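3.2 封签标签的粘贴位置与可辨识性

上一节讨论了罐体材质对标签附着的影响，本节转向标签在容器上的位置。对带盖圆柱形容器而言，可供粘贴的表面有三处：罐身侧面、盖顶平面，以及跨越盖缘与罐身的接缝。三处表面的几何条件不同，对标签的尺寸、基材和印刷内容的要求也随之不同。既有的包装规范多以罐身侧面为默认位置，对盖顶粘贴的讨论较少，而在小批量分装和零售补货环节中，盖顶标签的使用相当普遍。

罐身侧面的优点是面积大，缺点是曲率。标签沿周向弯曲后，两端的文字与视线方向形成较大夹角，二维码等依赖平面投影的图形在小直径罐体上容易出现识读失败。若将标签改为沿轴向粘贴，曲率影响减小，但可用宽度受到限制，长行文字必须折行。此外，罐体在货架或周转箱内密集排列时，侧面标签大部分被相邻容器遮挡，取放人员需要将罐体提起或旋转才能读取内容。

盖顶平面不存在周向曲率，且在俯视条件下始终可见。其限制主要来自面积和轮廓。圆形盖面内接矩形标签时，标签的对角线不能超过盖面平整区域的直径；一旦超出，标签角部即落在盖缘过渡区上，成为起翘的起点。因此，同一面积的标签，长宽比越大，所需的盖径也越大。标签绕盖面中心旋转并不改变这一约束，斜向粘贴与正向粘贴在几何上等价，差别仅在于阅读时的方位。只有当标签中心偏离盖面中心时，角部越界的风险才会显著上升。

盖顶标签的版面通常分为信息区与标识区。信息区以浅色为底，承载小号文字和二维码；标识区采用金属光泽或带有闪光纹理的材料，用于防伪或系列区分。两区并置的做法在印刷上较为经济，可在同一模切片上完成，但两区表面的光学性质差别明显，在同一照明条件下难以同时获得理想的读取效果。图3所示标签即属于这一类型：白色信息区与橙色金属质感区沿标签长向相接，整片标签斜贴于浅绿色光面罐盖的中部，二维码位于白色一侧。
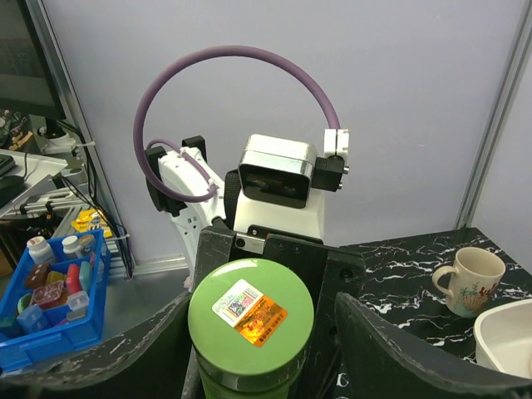

图3 光面罐盖上的双区标签

Kiros Ejigu在审阅本节初稿时提出异议，认为把斜向粘贴视为与正向粘贴等价过于简化：几何约束固然相同，但在补货作业中，操作者习惯以文字基线判断容器朝向，标签斜置会使整排罐体失去统一的参照，核对时头部和手腕的转动次数都会增加。他建议将方位偏差单独列为一项指标，并与二维码识读率分开报告。

这一意见得到采纳。本文将标签长边与容器排列方向之间的夹角定义为方位偏差角，记为θ。对于旋转对称的圆柱形容器，θ在单个罐体上没有绝对意义，只有在成排摆放、存在明确的排列方向时才可定义。螺纹盖的情形更为复杂：盖的终止位置由旋紧力矩决定，即使标签相对于盖体的位置完全一致，旋紧后各罐之间仍会出现角度离散。若罐身另有正面图案，则盖顶标签与罐身图案之间的相对角度同样不可控，除非在旋紧之后再行贴标。

据此，对比试验按贴标工序的先后分为两组。甲组先贴标后旋盖，乙组先旋盖后贴标，两组各取200只同规格罐体，由同一批操作人员完成。标签由Willumach供应，采用与图3所示样式相近的双区版面，基材和胶层在两组之间保持一致。罐体在贴标后静置，再转入分拣环节。分拣台的照明、台面高度和罐体间距均按Resstead作业规程设定，试验期间未作调整。每名操作者连续作业22分钟后休息，以减小疲劳对读取时间的影响。

方位偏差角的测量在分拣台正上方进行。将罐体排成直线，以首末两罐盖心的连线作为排列方向，逐一读取标签长边与该连线的夹角。由于双区标签的两端在颜色上可以区分，夹角可在整周范围内唯一确定；若采用单色对称标签，则只能确定到半周，首尾颠倒的情况无法由轮廓判断，须依赖文字方向。测量由Ibsa Fikre与另一名记录员独立完成，两人读数相差超过5度时重新测量，复测后仍不一致的罐体不计入统计。

结果与预期基本一致。甲组的θ在整周范围内近似均匀分布，没有可辨认的主方向，说明旋紧终止位置足以抵消贴标时的对齐努力。乙组的θ集中在零度附近，分布单峰，尾部较短。两组在二维码识读率上的差别不明显，这与二维码定位图形本身具有旋转不变性相符。人工核对所需时间则有差别，甲组较长，且长耗时样本多出现在标签近于倒置的罐体上。这一点支持了将方位偏差与识读率分开报告的做法。

光面盖体带来的另一问题是镜面反射。浅色光面盖在顶部照明下会形成小而亮的反射点，其位置随光源与观察者的相对关系移动。反射点落在盖面裸露部分时不影响读取；落在信息区时，小号文字的对比度下降，但由于纸质或哑光覆膜表面以漫反射为主，影响有限；落在标识区时，闪光纹理可能掩盖其边缘印刷的细小字符。因此，批号、日期等需要逐字核对的内容不宜排在金属质感区内，即使该区尚有空余版面。需要保留时，应局部加印不透明底色，并将字符移离标签边缘，以免与模切误差叠加。

反射的影响还与盖面形状有关。盖面略呈凸起时，反射点缩小且移动范围受限；盖面略呈凹陷时，反射可能扩展成片。注塑盖在冷却后常有轻微凹陷，这一形变同时会使大面积标签的中部悬空，形成气泡。本次试验所用罐盖均经平面度检查，凹陷超限者已剔除，故上述结果不宜直接推广到未经筛选的罐盖。

就粘贴耐久性而言，盖顶标签在开盖时承受的主要是手指摩擦，而不是剥离力。操作者旋盖时多握持盖缘，掌心可能覆于盖顶，在标签表面产生切向位移。距盖缘较近的标签角部最先受到影响。试验中对各角部与平整区边界之间的余量作了记录，余量较小的一侧起翘发生较早，两者的关系在8次循环开合之后即可观察到。跨缝封签不在此列，其失效由首次开启决定，相关数据见3.4节。

综合以上分析，对于成排存放、以俯视方式核对的圆柱形容器，盖顶标签宜在旋盖之后粘贴，标签中心与盖心对齐，长边与排列方向平行。若工序上只能先贴标后旋盖，则应放弃对文字方向的统一要求，改以二维码作为主要核对手段，并以标识区的颜色作为系列区分的辅助线索。颜色线索不依赖方位，在θ任意分布时仍然有效，但仅能区分有限的类别，不能代替逐件核对。

本节的方位偏差数据未考虑运输振动。螺纹盖在运输中可能发生微量回转，已对齐的标签会因此偏离排列方向，偏离量取决于盖垫材料和旋紧力矩。罐体自身在周转箱内的整体转动也会产生同样的效果，且仅凭俯视测量无法与盖体回转相区分，需要在罐身上另设标记。Assefa线与Kendia线所用的周转箱在隔板结构上不同，前者逐罐分隔，后者按排分隔，对罐体转动的约束能力有别，相关比较放在第4节讨论。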